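Play Kitchen Table, Samholm House
Gallery updated July

The play kitchen at Samholm House has been open to families since the spring. It takes up the back half of the downstairs room, next to the coat hooks. We keep 154 pieces in the bins, a mix of real kitchenware and toy food. Most of the dishes came from the Jandstead thrift store, and the rest were given by parents. Click any picture to see it larger.

The table is white and wipes clean with a damp cloth. Children set out whatever they like on it, and at 4:30 everything goes back in the bins. We used to have a smaller table by the window, but two children could not work at it side by side without bumping elbows.

Dishes are the most used part of the collection. Plates, bowls and mugs are kept on the low shelf so that younger children can get to them without help. We replaced 17 of them last year. Anything chipped goes in the trash the same day, so please hand it to the front desk.
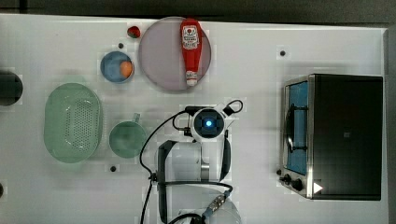
Toy food is washed every two weeks in the sink upstairs and dried overnight on towels. We are short on vegetables at the moment and have more fruit than we need. Donations can be left at the Pereyra Street entrance until 6 p.m. Please don't bring anything with small parts or magnets.

The colander is a favorite with the toddlers, who mostly use it as a hat. The ketchup bottle gets served with everything, including oranges.

The room holds almost 80 people with the folding doors open. Groups of ten or more should book ahead through the Niva page. Socks are required on the mats.

More pictures: Block Corner, Reading Loft, Garden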